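Last updated: June

# ring-handover notes / data card

Small set of recordings of one job: a ring goes from one hand to the other. Covers the rings, the pile they come from, the surface, and how the files are laid out. Maintained by Hakim Saragih. Quick writeup, will tidy later.

## What's in it

- 3309 short clips, one pass per clip
- 42 different rings and ring-like bits (keyrings mostly)
- 4 surfaces
- one text line per clip saying which ring, which surface, how it ended

Total size on disk is 82 GB unpacked. Unpack on a real drive, not a thumb drive. It takes forever otherwise.

## The rings

Bought loose as a mixed bag from Ginting, plus whatever was in the drawer. Sorted into types in `rings.csv`:

- `split` - ordinary split keyrings, the double wound kind. Most of the set.
- `thin` - single wire, closed. Bends if you squeeze too hard, so a few are slightly oval now. Marked `oval=1`.
- `toothed` - rings with teeth round the outside. Look like gears, filed as rings.
- `plain` - flat washers and spacers from the Lerberg box.

Diameter is measured across the outside, in mm, with a cheap caliper. For toothed ones it's tip to tip. Don't trust the decimals.

Split rings left in a heap hook into each other. Clips where two came up together are kept and tagged `linked`. If you only want clean singles, filter those out first.

## Surfaces

`tile`, `felt`, `tray`, `bare`. Tile is the one to start with, the grout lines give you something to judge position against. On felt the thin rings lie dead flat and are a pain to lift. Tray slides if you push down on one end, see the note in the Lunik folder.

## Layout

 ringset/
 rings.csv
 clips/
 labels/
 lunik/ (second batch, same naming)
 LICENSE.txt

Clip names are ring type, ring id, surface, pass number. Labels use the same name with `.txt`. The second batch was done later and has lower case only, sorry. The loader lowercases everything so it shouldnt matter.

## Labels

`passed` - other hand has it, first hand let go
`dropped` - fell at any point
`linked` - more than one came up
`stuck` - neither side let go, or the ring hung on an edge
`skip` - bad recording, dont use

One label per clip, picked in this order if two fit: skip, linked, dropped, stuck, passed. So a linked pair that fell is `linked`.

## Known problems

- Shiny split rings blow out to white under the desk lamp. Worse in the evening clips.
- Clear rings are hard to see on tile. Outline is mostly the edge catching light.
- Ring ids 11 and 17 are probably the same ring. Left as is.
- Some labels in the second batch say `droped`. Loader handles both spellings.
- The pile gets shuffled between passes and nothing records how.

## What it's ok for

Finding small round metal things, working out which way a ring is facing, looking at where passes go wrong. Not much use for keys, there are no keys on any of them. Not for weight either, the rings were never weighed.

## Stills 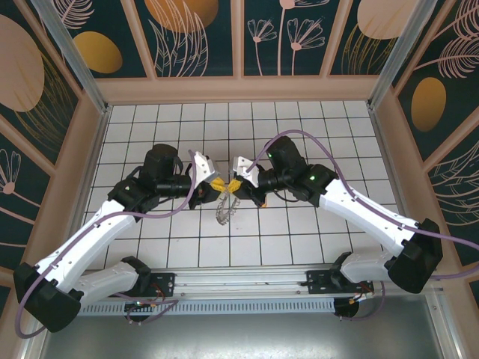 A clear toothed ring first, then a thin silver one held upright near a cluster of keyrings.
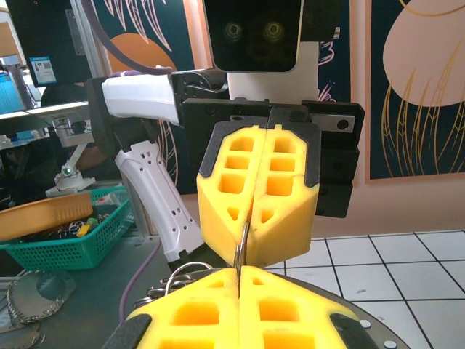 **Can I add my own rings to the set?**

Add a row to `rings.csv` with a new id, the type and the outside diameter, then name your clips the same way as the rest. Use the next free id even if your ring looks the same as one already listed. If it doesn't fit any of the types, put `plain` and say what it is in the notes column.

Related

- Flisosia tile sheets: sizes and grout widths
- Lunik batch: change notes
- Ginting mixed bag: full parts list
- Lerberg box: washers and spacers
- Loader script: install and options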